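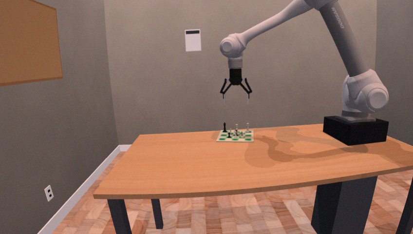

Sallis, Feb 15, 2023

Games and Choices, handout 5: working backwards

Notes by Bezawit Demissie. Corrections to Meron Kahsay, who runs the problem class and has better handwriting.

Last time we left two players staring at a pile of counters, each convinced the other had made a mistake. One of them was right. This week we find out which, using a method so simple that people tend to distrust it: start at the end and walk back.

1. The pile game

There is a pile of counters. Two players take turns. On your turn you must take one, two, three or four counters. Whoever takes the last counter wins. You may not pass, sulk, or take half.

Call a position "lost" if the player about to move will lose against good play, and "won" if that player can force a win. An empty pile is lost for the player about to move, as the other player has just won. Piles of one to four are won: take the lot. A pile of 5 is lost. Whatever you take, you leave between one and four, and your opponent clears the table with a smile.

Carry on. From six, seven, eight or nine you can get down to 5, so those are won. Ten is lost. The lost piles are the multiples of five, and if you hold a won position your move is to take the remainder after dividing by five.

Start from 243. The remainder is three, so take three and leave 240. From then on, if your opponent takes k, you take 5 – k, and the pile drops by five each round. Start from 100 and you would much prefer to go second. Start from 1,000, same answer, longer afternoon.

2. What we used

It is worth being fussy about this, because half the marks lost in November went here.

The game must end. Ours does, as the pile shrinks every turn. A game which can go round in circles needs a rule to stop it, which is why chess has several and why people still argue about them.

Both players can see everything. No hidden cards, no dice. The method for games with chance in them comes in handout 7 and involves averages, so enjoy yourselves now.

There are no draws. If there are, we need a third label, and the working back goes much as before: a position is won if some move leads to a lost position for the other side, lost if every move leads to a won one, and drawn otherwise.

3. Zermelo's theorem, in the version we need

In any two-player game which must end, with no chance and nothing hidden, and where the result is a win, a loss or a draw, either one player can force a win or both can force at least a draw.

The proof is section 1 again with the counters taken out. Label the finished positions. Then label any position whose next positions are all labelled. The game ends, so every position gets its turn.

Apply this to chess and you learn that the right result from the opening position is settled. White can force a win, or Black can, or both can hold a draw. The theorem does not say which. Students find this annoying and I have some sympathy. It is like being told your keys are definitely somewhere.

The trouble is size. Our pile of 243 has 244 positions, counting the empty one, and you could label them on the bus. Chess has so many that writing the labels down is out of the question, so players of every sort look a few moves ahead and then guess how good things are. The guessing is where all the skill lives, and it is outside this course.

4. Problems for the class

(a) Change the rule so that whoever takes the last counter loses. Find the lost piles. It is not the same list moved along by five.

(b) You may now take one, three or four counters, but not two. Label the piles up to twenty and find the pattern. Please don't stop at six and announce one.

(c) Gidey and Drollar play with two piles. A turn is any number of counters, at least one, from one pile only. Last counter wins. Gidey moves first. When should Drollar be pleased?

(d) Write out the proof in section 3 properly, by induction on the length of the longest possible play. "And so on" is not a step.

Reading: Bevari notes, chapter two, skipping the part on auctions. Hand in (b) and (d). Bring (c) to the class, with counters if you have them – dried beans are fine, Meron has asked for no more grapes.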